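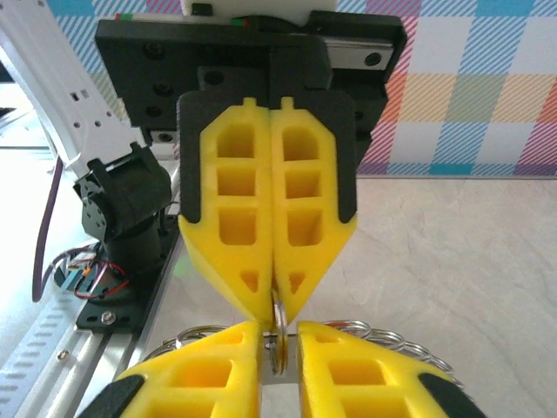 로봇에게 작업을 보여 줄 때, 팔을 손으로 직접 잡고 움직이는 방법과 원격 조종 중에서 어느 쪽으로 시작하면 좋습니까?

팔 두 개로 작은 물건을 다루는 작업이라면 원격 조종으로 시작하는 것을 권합니다. 팔을 직접 잡고 움직이면 힘의 느낌을 빨리 배울 수 있지만, 사람의 손이 카메라에 자주 들어오고, 두 팔을 한 사람이 동시에 잡기가 어렵습니다. 팔 하나로 천천히 하는 작업이면 직접 잡는 방법도 충분합니다.

1/
이 질문을 요즘 여러 번 받았습니다. 그래서 제 경험을 스레드로 정리합니다. 저는 한국어로 일한 지 오래되지 않았습니다. 어색한 표현이 있으면 답글로 고쳐 주시면 감사하겠습니다.

2/
작업은 금속 링 건네기입니다. 한쪽 그리퍼가 링을 집어서 들고 있고, 다른 쪽 그리퍼가 아래에서 올라와서 그 링을 받습니다. 사람에게는 너무 쉬운 일입니다. 로봇에게 보여 주려고 하면 갑자기 어려운 일이 됩니다.

3/
우리 팀 안에서는 이 작업을 Adugna라고 부릅니다. 전에 하던 블록 쌓기는 Moncombe였습니다. 이름에 뜻은 없습니다. 폴더 이름을 정해야 해서 정했습니다.

4/
처음에는 팔을 손으로 잡고 가르쳤습니다. 모터의 힘을 약하게 하고, 제가 왼팔을 잡고 동료가 오른팔을 잡았습니다. 두 사람이 호흡을 맞추어야 했습니다. "지금", "아직", "지금" 하고 말하면서 움직였는데, 저는 "아직"을 "이제"로 잘못 들은 적이 있습니다.

5/
그렇게 모은 데이터를 다시 보니 손이 너무 많이 나왔습니다. 링을 주고받는 가장 중요한 순간에 제 손가락이 화면 가운데에 있었습니다. 학습한 모델을 실행할 때에는 제 손가락이 없습니다. 모델이 무엇을 보고 배웠는지 걱정이 되었습니다.

6/
그래서 원격 조종으로 바꾸었습니다. 조종용 팔을 책상 옆에 두고, 제가 그것을 움직이면 작업하는 팔이 같은 각도로 따라옵니다. 한 사람이 양손으로 두 팔을 다 조종합니다. 말로 신호를 맞추는 일이 없어져서 제 마음이 아주 편해졌습니다.

7/
다만 원격 조종에서는 힘을 느낄 수 없습니다. 적어도 우리 장비에서는 그렇습니다. 링을 세게 눌러도 제 손에는 아무 느낌이 오지 않습니다. 첫날에는 그리퍼를 너무 꽉 닫았고, 모터가 과열 경고를 냈습니다.

8/
해결은 간단했습니다. 조종용 손잡이의 닫히는 범위를 소프트웨어에서 제한했습니다. 끝까지 쥐어도 링을 잡기에 필요한 만큼만 닫힙니다. 이 값은 물건이 바뀌면 다시 정해야 합니다. 저는 한 번 잊어버렸고, 오전에 한 녹화를 전부 지웠습니다.

9/
링 이야기를 조금 하겠습니다. 금속 링은 얇고 반짝입니다. 조명이 바뀌면 반사되는 곳도 바뀝니다. 같은 자리에 둔 링도 아침과 저녁에 다르게 보입니다. 우리는 창문 블라인드를 내린 날과 올린 날의 데이터를 일부러 섞었습니다.

10/
그리고 링은 잡힌 뒤에도 방향이 문제입니다. 위쪽 손가락 끝에 링의 윗부분만 잡히면 아랫부분은 자유롭게 내려옵니다. 이 상태가 받는 쪽에는 제일 좋습니다. 링이 옆으로 누워 있으면 받는 손가락이 들어갈 자리가 없습니다.

11/
조종할 때 제가 지키는 순서가 있습니다.
집는다.
올린다.
잠깐 멈춘다.
아래쪽 그리퍼를 링 바로 밑까지 올린다.
또 멈춘다.
닫는다.
위쪽을 연다.

12/
"멈춘다"가 두 번 있습니다. 이것에 대해서 팀에서 의견이 달랐습니다. 멈춤이 길면 모델이 멈추는 것을 배우고, 실행할 때 그 자리에서 움직이지 않는 경우가 생깁니다. 멈춤이 없으면 링이 흔들리는 동안 받으려고 합니다.

13/
지금은 링의 흔들림이 작아질 때까지만 기다립니다. 초를 세지 않고 눈으로 봅니다. 이 방법은 사람마다 기준이 다르다는 단점이 있습니다. 그래도 저는 고정된 시간보다 이 방법이 좋습니다. 큰 동작을 한 다음에는 오래 흔들리고, 작은 동작 다음에는 금방 멈추니까요.

14/
녹화의 양에 대해서도 씁니다. 목표는 성공한 시범 50개였습니다. 실제로는 53개를 저장했고, 나중에 검토하면서 3개를 뺐습니다. 하나는 시작 부분이 잘렸고, 다른 것들은 제가 중간에 순서를 바꾼 것이었습니다.

15/
뺀 것도 링은 잘 건넸습니다. 그래서 아깝다고 말한 동료도 있었습니다. 저는 첫 모델에는 방법이 하나만 들어가는 것이 좋다고 생각합니다. 다양한 방법은 다음 모델에서 넣어도 늦지 않습니다. 이것은 제 취향이고, 반대 의견도 존중합니다.

16/
실패를 어떻게 하는지도 자주 물어보십니다. 링을 떨어뜨린 녹화는 저장하지 않았습니다. 한 번 놓쳤지만 다시 잡아서 건넨 녹화는 저장했습니다. 이런 "다시 하기"가 들어 있으면, 실행할 때 모델도 한 번 더 시도하는 것을 볼 수 있었습니다.

17/
주의할 점이 있습니다. 일부러 실패를 연기하면 안 좋습니다. 저도 해 보았습니다. 연기한 실패는 동작이 부드럽고 너무 친절합니다. 진짜 실패는 갑자기 옵니다. 모델은 제가 연기한 "헛손질"을 배워서, 링이 잘 있는데도 한 번 헛손질을 했습니다. 조금 부끄러웠습니다.

18/
손목 카메라에 대해서. 건네는 순간에는 위에 달린 카메라보다 손목 카메라가 훨씬 도움이 됩니다. 위에서 보면 그리퍼 몸체가 링을 가립니다. 받는 쪽 손목에서 올려다보면 상대 손가락의 끝과 링이 함께 보입니다.

19/
그래서 조종할 때에도 저는 실물을 보지 않고 모니터의 카메라 영상을 보는 연습을 했습니다. 모델은 카메라만 봅니다. 제가 고개를 옆으로 숙여서 링을 확인하면, 모델은 그 정보를 가질 수 없습니다. 처음 이틀은 목이 자동으로 움직여서 고치기 힘들었습니다.

20/
모니터만 보면 거리감이 나빠집니다. 손가락이 링에 닿았는지 아직 떨어져 있는지 구별하기 어렵습니다. 제 요령은 금속에 비친 빛을 보는 것입니다. 손가락이 닿으면 링이 조금 움직이고, 그때 반짝이는 점도 움직입니다.

21/
배경을 깨끗하게 해야 하느냐는 질문도 있었습니다. 우리는 배경에 무늬가 있는 상태로도 모았습니다. 색이 많은 체크무늬는 사람 눈에 피곤합니다. 그러나 모델 성능이 나빠졌다는 증거는 아직 우리 쪽에 없습니다. 비교 실험을 제대로 하지 않았으므로 여기까지만 말하겠습니다.

22/
그것보다 카메라가 조금이라도 움직이는 것이 더 무섭습니다. 8월에 나사 하나가 풀려서 손목 카메라의 각도가 변했습니다. 눈으로는 거의 알 수 없었습니다. 그다음부터 녹화를 시작하기 전에 기준 영상과 오늘 영상을 겹쳐서 확인합니다.

23/
케이블도 확인하십시오. 팔이 제일 멀리 갔을 때 선이 당겨지면, 관절이 아주 조금 늦게 따라옵니다. 조종하는 사람은 무의식적으로 그 지연을 보상합니다. 그러면 데이터 안에 이상한 버릇이 들어갑니다. 저는 이 버릇을 그래프에서 발견하고 선을 다시 정리했습니다.

24/
도구 이야기. 녹화 파일은 Storar에 올리고, 구간을 자르고 표시하는 일은 Pestano로 합니다. 둘 다 우리 팀이 만든 작은 내부 프로그램이라서 링크를 드릴 수 없습니다. 죄송합니다. 필요한 기능은 재생, 삭제, 메모 이 정도입니다.

25/
메모는 꼭 쓰십시오. 저는 처음에 "좋음"과 "나쁨"만 썼습니다. 한 주가 지나니까 왜 나쁜지 알 수 없었습니다. 지금은 "링이 누움", "받는 쪽이 늦음", "두 개 집힘"처럼 씁니다. 짧아도 이유가 있으면 나중에 검색할 수 있습니다.

26/
"두 개 집힘"은 설명이 필요할 것 같습니다. 링을 모아서 놓으면 서로 겹치고, 하나를 집을 때 옆의 것이 따라 올라올 때가 있습니다. 이럴 때 저는 살짝 흔들지 않고 내려놓고 다시 집습니다. 흔드는 동작은 사람이 하면 쉬운데, 모델이 흉내 내면 팔 전체가 떨었습니다.

27/
속도. 처음 저는 모든 동작을 아주 천천히 했습니다. 조심하는 것이 좋은 선생님이라고 믿었습니다. 그런데 시범 하나가 너무 길어지고, 가운데에는 거의 움직이지 않는 장면이 많았습니다. 이동은 보통 속도로, 접촉할 때만 천천히. 이 규칙으로 바꾼 뒤에 데이터가 보기 좋아졌습니다.

28/
한 번에 얼마나 오래 조종하는지도 중요합니다. 제가 제일 오래 한 것은 160분이었고, 다시는 하지 않을 것입니다. 마지막 부분의 녹화는 손이 떨려서 쓸 수 없었습니다. 지금은 중간에 일어나서 물을 마시고, 손목을 풀고, 다시 앉습니다.

29/
점심을 먹은 직후에도 안 합니다. 저만 그런지 모르겠습니다.

30/
조종하는 사람을 바꾸어도 되는지. 됩니다. 하지만 새로운 사람에게는 연습 시간을 따로 주십시오. 연습한 파일은 다른 폴더에 넣으십시오. 우리는 연습 파일이 본 폴더에 섞여서 목요일 하루를 정리에 썼습니다.

31/
다시 처음 질문으로 갑니다. 손으로 잡고 가르치는 방법을 저는 완전히 버리지 않았습니다. 새로운 작업을 설계할 때, 먼저 팔을 손으로 잡고 한 번 움직여 봅니다. 그 자세가 가능한지, 팔끼리 부딪히는지 금방 알 수 있습니다. 녹화는 그 후에 원격 조종으로 합니다.

32/
답글에서 받은 질문 하나를 추가합니다. "손가락을 부드러운 재료로 바꾸면 더 쉽습니까?" 링처럼 얇은 물건에서는 재료보다 끝 모양이 더 중요했습니다. 끝이 뾰족하면 한 점을 정확하게 집을 수 있지만, 조금만 어긋나도 놓칩니다. 넓으면 그 반대입니다.

33/
그리고 손가락을 교체하면 전에 모은 시범을 그대로 쓸 수 있는지 꼭 시험해 보십시오. 우리는 길이가 조금 다른 손가락으로 바꾸고 기존 모델을 실행했습니다. 받는 쪽이 매번 링보다 낮은 곳에서 닫혔습니다.

34/
다음 작업은 받은 링을 고리에 거는 것입니다. 아직 한 번도 성공한 시범을 만들지 못했습니다. 조종하는 제가 못 하는 일을 모델에게 보여 줄 수는 없으니까, 이번 주에는 저부터 연습합니다.

35/
13번에 대해서 보충합니다. "흔들림이 작아질 때"의 기준을 물어보신 분이 계십니다. 손목 카메라 영상에서 링의 아랫부분이 두 손가락 사이를 벗어나지 않으면 저는 출발합니다. 더 좋은 기준을 쓰시는 분이 있으면 알려 주십시오.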